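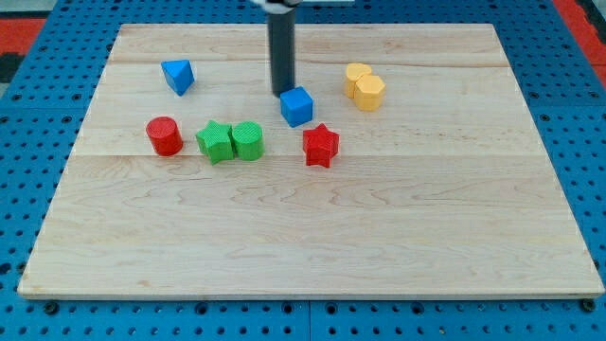
*Plastic shape blocks on a wooden board. (Photo: Efa Kemeys)*

Brergate library will start lending sets of children's shape blocks in June, after a collection of unwanted toys brought in more than its shelves could hold.

The blocks come in blue, red, green and yellow, and the shapes include a cube, a cylinder, a triangular prism and a five-pointed star. They will go out in cloth bags made by Makent, a sewing group that meets in the building on Caruso Street. There will be 20 bags to begin with, and each can be kept for two weeks.

Efa Kemeys, who runs the children's section, said the blocks were the first thing many toddlers went for at the morning sessions.

"They want the star before anything else," she said. "Parents kept asking where they could get some — now they can take a set home with their books."

The library has put £1,000 aside for the scheme, which also covers jigsaws and picture dominoes. Any parts that go missing will be replaced from a box of spares behind the desk, and families won't be charged.

Borrowers need a library card in an adult's name. Returned sets should be handed in at the desk and not left in the book drop.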